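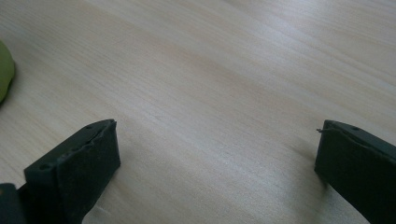 Tables in the Kerslake room

The pale wooden tables are staying. Beverley Costigan got a price of 700 for replacing them and we decided the old tops were good for a few more years. Please wipe along the grain with a damp cloth - no scouring pads - and dry the surface before you leave.

Keith Pirihi will be oiling the tops in September, one at a time, so expect a table to be out of use for a day or two while it dries. Anyone who can lend him a hand should speak to Kiri Pryor.

Hot pans go on the cork mats, which are kept in the drawer under the sink. We bought 13 of them last year and would like the missing ones back.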